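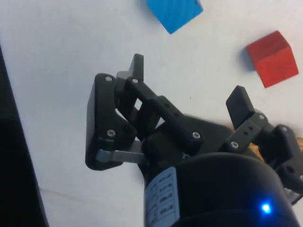

Teaching the Arm to Pick the Right Block: A Student Report on the Tradgate Planner

What we set out to do

When we signed up for the robotics project course last March, our plan was much grander than what you are about to read. We wanted an arm that would tidy a whole desk. Our supervisor at Peltonen listened very kindly to this, asked how we intended to tell the arm which thing to pick up first, and then waited while we looked at each other. That question became the project, and we are still fond of it.

So this is a report about software. The arm and its two-finger gripper were already in the lab and we changed nothing on them. What we wrote is Tradgate, a small program that takes a request such as "pick up the red block", finds the block through the wrist camera, chooses a way to approach it, and passes the motion on to the controller. Perception runs as one process and planning as another, and they talk to each other through Brolel, the message layer that earlier students in the lab left behind (thank you, whoever you are – the comments in your code kept us going on several long evenings).

Finding the blocks

We began with color. Red and blue on a white table sounds like the easiest thing in the world, and for the first afternoon it was. The trouble came with the shadows. A block's shadow on a white surface is gray, but in our camera it leans a little toward blue, and our first threshold was generous enough to swallow it. The blue block then came out wider than it should have been, its center slid sideways, and the planner aimed the fingers at a spot next to the block.

We tried tightening the threshold by hand, which helped under one set of lights and hurt under another. In the end we did the color step in two passes. The first pass is loose and only says "there is something blue over here". The second looks inside that region, throws away the pixels with low saturation, and fits a four-sided shape to what is left. The angle of that shape matters as much as its center, as the fingers need to close on two flat faces.

The other thing we had to deal with was the gripper itself. The camera rides along at the wrist, so the fingers are always in view, and they hide quite a bit of table. We made a mask for them, or really a set of masks, one for each of 8 finger openings, and the perception process picks whichever is closest to the opening the controller reports.
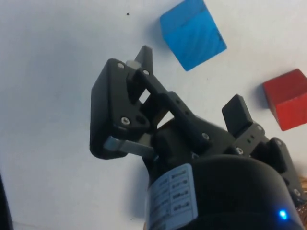
There is also the matter of blocks that are only partly in view, and we spent much longer on this than we had planned. When a block touches the border of the image, the fitted shape is wrong in a way that looks perfectly confident. We now mark any such detection as partial. A partial detection is good enough to decide which way to move for a better look, but the planner refuses to grasp on it. It asks for another view first, and only goes on once the whole outline is inside the image.

Planning the approach

For the motion we used Aseren, the planning library the lab recommends to students. It wants a goal pose and a list of things to keep away from. We give it the table as a flat plane and every detected block except the requested one as a box with some padding. If the padding is too large the planner finds no path between neighboring blocks, and if it is too small a finger can brush the wrong block on the way down. We settled on 19 millimeters after a good deal of trying and some arguing.

Each block gives two candidate grasps, a quarter turn apart. Tradgate scores both by how far the wrist has to rotate and how much free table the open fingers have on each side, then sends the better one. If Aseren can't find a path for it, the other one is tried before we give up and report back.

Testing

We ran 70 requests over the last weeks of the project, moving the blocks by hand between runs. The failures we logged were mostly of one type, with the angle of the block read wrongly by a few degrees so that one finger touched a corner early. Averaging the angle over several images made this rarer, at the cost of a short pause that visitors to the lab always asked about.

What we would still like to do

The finger masks ought to be computed from the gripper's geometry, so that nobody has to redraw them if a part is replaced. We would also like the planner to choose its second viewpoint more cleverly, as it currently just shifts toward the side where the block leaves the image. The code and our notes are in the course repository, under the Tradgate folder, and the readme explains how to start the two processes in the right order – perception first, please, or the planner will sit there waiting without a word.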